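Brekirport Neighbours' Forum
Community Help > Giving and Good Turns > Gifts to hospitals, hostels and shelters

Making up overnight parcels for families at short notice: what to include, and who should receive them?

Posted by Anwara Hettiarachchi
Status: Open to replies
Viewed 1,117 times

I should be grateful for advice from members who have organised a small giving project of this kind.

My household has undertaken to carry out one kind act each week until the end of April. Up to now these have been modest: library fines paid on behalf of a stranger, a cake delivered to the bus depot, seedlings left at the allotment gate with a note inviting anyone to take one. My two daughters, who are nine and six, choose the act in alternate weeks. For the last one they have asked to make up parcels for children who have to spend a night away from home without warning, for example when a parent is taken into hospital or the family is placed in temporary lodging.

We have set aside enough for 14 parcels. Each would be packed in a cloth drawstring bag, which my sister has offered to sew. I have three matters on which I would welcome guidance.

First, whether the contents should be sorted by age, and if so into how many groups. Secondly, whether organisations accept home-made or second-hand items, as my daughters would like to include books of their own. Thirdly, whether it is proper for the children to be present when the parcels are handed over. I do not wish them to treat the occasion as a visit, but they have worked hard for it and would like to see where the bags go.

I have written to the Ustberg Family Hostel and have not yet received a reply. The general hospital's website refers only to gifts of money.

Replies (3)

Debnath
Member, Ustberg area

I coordinated a similar collection for two winters through our residents' association and set out below what we learned. Other receiving bodies may have different rules, and theirs should always be followed over mine.

Please obtain agreement before buying anything. In our first year we purchased a full set of toiletries and were then informed that the hostel had a cupboard full of them. What it lacked was socks, hairbrushes suitable for thick or curly hair, and phone charging leads for the parents. A telephone call is more productive than a letter. Ask for the person who deals with new arrivals, and ring after 10 in the morning when the shift has settled.

On ages, we used three groups: under four, four to ten, and eleven upwards. The oldest group is usually forgotten. Teenagers received a notebook, a decent pen, a pack of cards, deodorant and a snack, and the hostel told us that these bags went first.

A bag for the middle group contained the following:

Toothbrush with cover, and small toothpaste
Flannel
One pair of socks, in the larger size if in doubt
Hairbrush or wide-toothed comb
Colouring book and a short pack of pencils
One paperback
One small soft toy, new, with the safety label left on
Cereal bar without nuts

The cost was kept down by buying in multiples. For 35 bags we spent less per child than we had spent on the first dozen.

Second-hand books were accepted where they were clean and had no names written in them. Second-hand soft toys were refused everywhere. Home-made bags were welcomed, although we were asked to avoid long cords for the under-fours, so your sister may wish to use a button or a short tie on those.

Bedding is a separate question. Several members of our group wished to give blankets, and the hostel would accept them only if they were new, machine washable and still in their wrapping. Children do respond to a cover with some colour to it, and if your budget can bear even a few cot or single quilts, they will be used. Choose plain backing and a cheerful printed front, and check that the filling can be tumble dried.
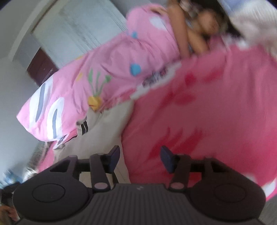 Pink quilt with a cartoon print, of the sort younger children tend to like.

As to your daughters attending, I would advise against it at the hostel. The families there have not chosen to be seen. We arranged for the children in our group to carry the bags as far as the front office, where a member of staff received them at the desk and thanked them. It took five minutes and they were content with that.

Marked as helpful by the original poster

Grilla
New member

Lovely idea. We gave selection boxes to the children's ward one year and they were very pleased. I think you just take them to reception. Might be different now.

Moderator's note: members are asked not to deliver items to any hospital ward without prior arrangement. Food in particular may be declined on account of allergies.

Brekirport Good Turns Desk
Forum moderator

The following is offered in addition to the advice given by Debnath.

Members making up parcels are asked not to include cards bearing a surname, address, telephone number or school. A first name and a short greeting are sufficient. Drawings by children are generally well received. Messages should avoid any mention of illness or of getting home soon, as the giver cannot know the circumstances of the child who opens the bag.

Each bag should carry a tag on the outside stating the age group and listing the contents. Staff issuing a parcel late in the evening will not have time to unpack it. Please write the tag in capitals and tie it to the bag; adhesive labels come away from cloth.

Where a receiving body does not reply within two weeks, the Desk can make an enquiry on a member's behalf. The shared guidance sheet for giving projects has now been downloaded 1,667 times and may be found under Documents, together with a blank tag that can be printed four to a page.

Follow-up from Anwara Hettiarachchi

I am obliged to all three of you. I telephoned the hostel this morning and spoke to a very helpful lady in the office. They would be pleased to have the bags, and have asked for five for teenagers, six for the middle group and three for the under-fours. They would also take two single quilts if new. My daughters are to bring everything to the front desk, and the younger has begun on the drawings. She would like to know whether glitter is permitted. I have told her that I will ask.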